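Residents > Shared House > Meetings > Minutes

Minutes of the house meeting, Mon 13 January
Held in the front room at Skikar, 6 pm
Chair and notes: Hatice Yazıcı

1. Last minutes
Agreed as a fair record. The hall light has been mended. The matter of the bike shed key is carried over to the next meeting.

2. Bathroom shelf
The shelf over the basin is again full of hair things, bracelets and half-used bottles. Two residents said they had knocked items into the basin while reaching for a toothbrush. It was agreed that the shelf is for toothbrushes, soap and one bottle each. Everything else goes back to bedrooms by Friday.

3. Trays for small items
Hatice reported that she has been keeping her hair ties, clips and scrunchies in a shallow tray, and finds things faster than she did with a drawer. She tips the tray out on the bed once a week and puts back only what she has worn. Claw clips go in last, on their own, as the teeth catch on thin fabric.

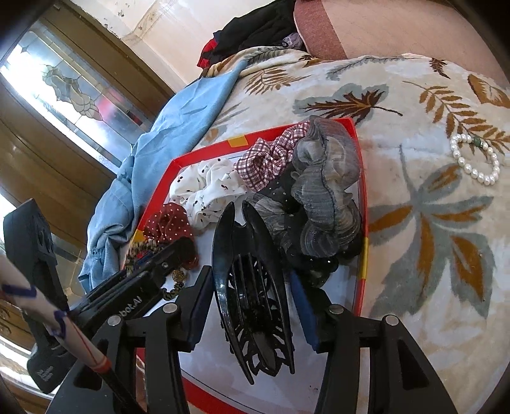

Should beaded chains and bracelets be kept in with the scrunchies? Better apart - beads snag on the fabric, and a small dish or a saucer will do for them.

There was some talk about whether the house should buy trays for everyone. The Jastotero set was thought too deep. Sturar make a flatter one, item 482 in their list, but it is only sold in packs of 6. Agreed to buy one pack from the house money. Any tray left over goes by the front door for keys.

4. Clothes on beds and floors
Raised because the laundry rota keeps slipping. Clean clothes are to be taken up the same evening. Clothes left in the laundry room for more than two days will be put in a bag on the owner's door handle. One resident asked that plush blankets be washed alone, as the fluff gets on dark clothing. Agreed.

5. Lost property
One odd glove and a belt are on the hook in the hall. Anything not claimed by May goes to the Chiang charity shop.

6. Any other business
The back window still sticks. Hatice to ring the landlord.

Meeting closed at 6.50 pm.

Comments

top_floor_left: The glove is mine, will pick it up tonight.

Room 4: Can we have the trays in before the shelf gets cleared? I have nowhere to put my clips at the moment.

Hatice: Ordered this morning. Use a shoebox lid until they come.

m_downstairs: Please add the blocked gutter to the list for the landlord - it drips on my sill.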